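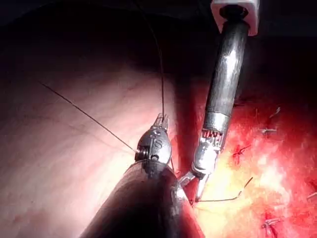
Gellstead Hospital Members' Forum
Topic: Proposed change to visiting hours on surgical wards

Wirnenell_Office
Fri 28 August
Members are invited to comment on the proposal to end evening visiting at 7:00 instead of 8:30. The change would apply to all surgical wards from March. Comments posted in this topic will be included in the report to the board.

patwary_resident
I wish to record my objection. Many families in Patwary depend on the late bus and cannot reach the hospital before 6:30. Under the proposal they would have less than half an hour at the bedside.

ward_member_96
I respectfully disagree with the previous member. Patients on my ward asked for quieter evenings in the last survey, and 132 of them signed the request. Rest is part of their care, and the present hours do not protect it.

patwary_resident
The survey asked about noise. It did not ask about visiting hours. The two matters should be kept apart in the report. 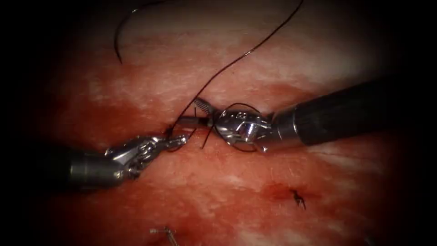 luvik_family_council
The Luvik Family Council supports a middle course. Visiting could close at 8:00, with no more than two visitors per bed after 6:00. Relatives often arrive with little idea of what the patient has been through, and a calm hour in the evening is when they ask. A patient may want to explain that at some length, or may want to sleep, and the ward nurse is best placed to judge.

ward_member_96
I could accept 8:00 if the limit on visitors is enforced. It is not enforced now - the sign by the elevator has been ignored for years.

patwary_resident
The limit is acceptable to me as well, provided that parents of young patients are exempt.

Wirnenell_Office
Thank you. Parents are already exempt under section 5 of the visiting policy. The 8:00 option will be added to the report. Further comments should be kept under 3000 characters.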